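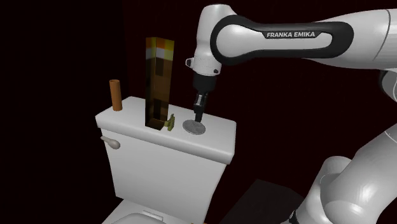 Fig. 1. Bras Franka Emika au-dessus d'un réservoir de toilettes, rendu de simulation.

Cours > Robotique de service > Séance 4 : chiffrer l'équipement

Méfiez-vous des budgets bâtis sur une image de synthèse. En simulation, le disque gris posé sur le couvercle ne coûte rien à saisir. Le devis Zondach distribué en TD annonce 3000 € pour la pince, et s'arrête là. Manquent le support (485 €), le jeu de doigts de rechange (300 €) et la licence annuelle Sitis (99 €), que Mebrat Ambaye a dû réclamer ligne par ligne. Total : 3884 €, sans le bras ni la formation.

Le fournisseur promet une mise en service « immédiate ». Demandez-lui de l'écrire.

À rendre en janvier : reprendre le devis Contreras, relever les postes absents, dire si une location suffirait. Copies à Linnea Brekke.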